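Ciltis Surgical Skills Laboratory
Suture Station Inspection Checklist, Room 27
Period: July
Inspected by: Anayeli Chávez
Reviewed by: Uriel Villalobos

1. Needle accounted for at close of session: Yes. Returned to counter box 511.
2. Sharps container below fill line: Yes.
3. Tissue pad secured to tray: Yes.
4. Work surface free of loose material: No. See comments.
5. Pad surface kept moist during use: Yes.
6. Station log signed: No. Signature missing for the afternoon session.

Comments on items 1 and 4:

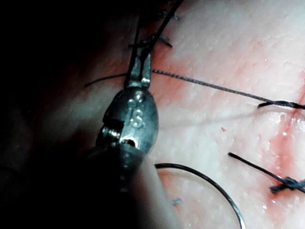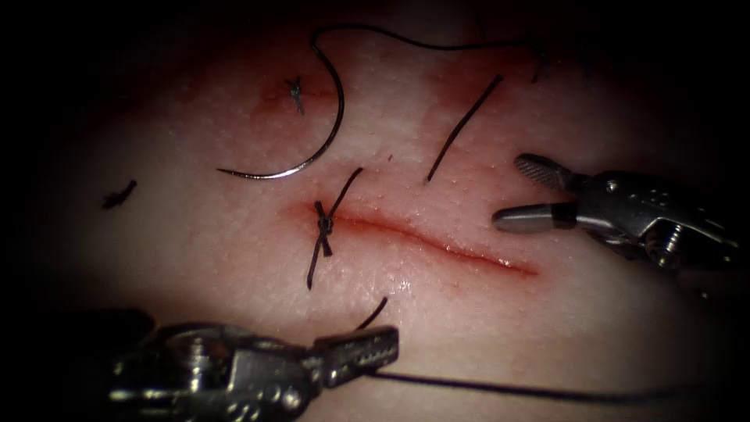
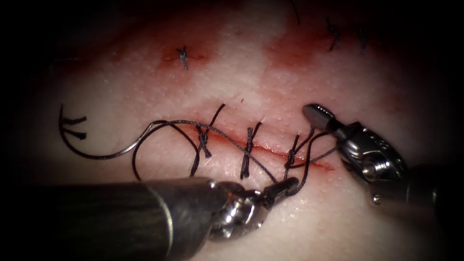

Item 4. Cut suture ends and fibers are to be lifted off the pad before the next stitch is started. Users shall not leave trimmings for the end of the session.

Item 1. A needle that is not in use must be parked in plain view, away from the incision. Long strands should be shortened before tying.

Item 6. The missing signature is to be obtained by the station lead. Repeat findings will be referred to the Plillton training office.

Supplies: Black suture stock is adequate. Replacement pads are to be requested from Fumham before the shelf count falls below 27.

Result: Conditional pass. Items 4 and 6 remain open and will be checked again at the next inspection.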